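How people sort their household waste: a survey of Clellum Road
Ekaette Amadi
Project report, handed in 27 June 2018

Why I picked this
Our street changed from one bin to three in the spring and everybody had an opinion. My own nan was putting yoghurt pots in with the paper. I wanted to find out if people get it wrong because they don't care or because the leaflet is bad. My guess at the start was the leaflet.

What I did
Wrote a short questionnaire, one side of A4, and pushed it through doors on Clellum Road and the two closes off it. Collected them a week later from a box on our front wall. 61 came back. Five of those were blank or had only rude remarks on them so I left them out, which leaves 56, but I kept the rude ones because two made a fair point about the food caddy lids.

Questions were:
how many people in the house
which bin would you use for each of nine items
have you read the leaflet (yes / no / some of it)
anything else you want to say

The nine items were pizza box, yoghurt pot, crisp packet, tea bag, jam jar, foil tray, till receipt, broken mug, envelope with a window. Chosen because my family argued about every one of them. I marked the answers against the leaflet.

What came back
Jam jar — nearly everyone right. Tea bag also good, though several people wrote that they didn't know the bag itself was allowed. Worst was the till receipt. Most put it in paper. It goes in general waste, the shiny coating is the problem. Broken mug was next worst, people think it is the same as glass.

Pizza box was a mess. The leaflet says clean ones in paper, greasy ones in general, and I hadn't said on the form if mine was clean or greasy. So I had to throw that item out. Should of spotted it before I printed them.

Reading the leaflet did help but less than I expected. People who said "some of it" did about the same as people who said no. Bigger households did slightly worse. One woman on the close told me it's the teenagers. Can't prove that from the form.

The leaflet
I copied it out to see how long it was. 787 words, in small type, and the items are listed by bin. So if you are stood there holding a foil tray you have to read all three lists to find it. I made a different version, A to Z by item, and tried it on neighbours either side (the Eze family and Mr Movitz). Both houses found things quicker. Only two houses so it isn't proper evidence, I know.

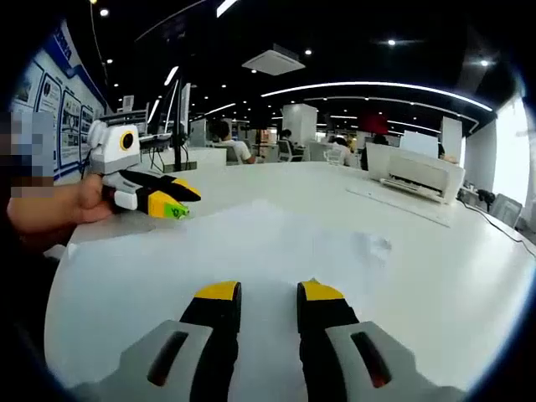
Mr Movitz also said the print should be bigger, so the second version has bigger print and goes onto two sides. I lost the bit at the bottom about collection days to make room. Might put that on a seperate sticker for the bin lid.

Problems
Box got rained on the second night. A few forms were hard to read, I guessed at one word on one of them and the rest I could make out.
People who answer a bin survey are probaby people who already care about bins. The real scores for the street could be lower.
I didn't ask ages. Wish I had, because of the teenager thing.
I also only went by what people wrote down. What they do on a wet night with a bag of rubbish could be different, and I wasn't allowed to look in bins (Mum said no, and I think she's right).

If I had longer
Do another street that gets my A to Z leaflet and compare. Pralo Avenue would work, same sort of houses and same bins. Ask about the pizza box properly, as two questions. Ask where people keep the leaflet too, as quite a few wrote in the comments that they'd lost it.

Thanks to everyone who filled one in, and to the Eze family for the spare box after ours went soggy. Forms are in the blue folder with the A to Z leaflet at the back.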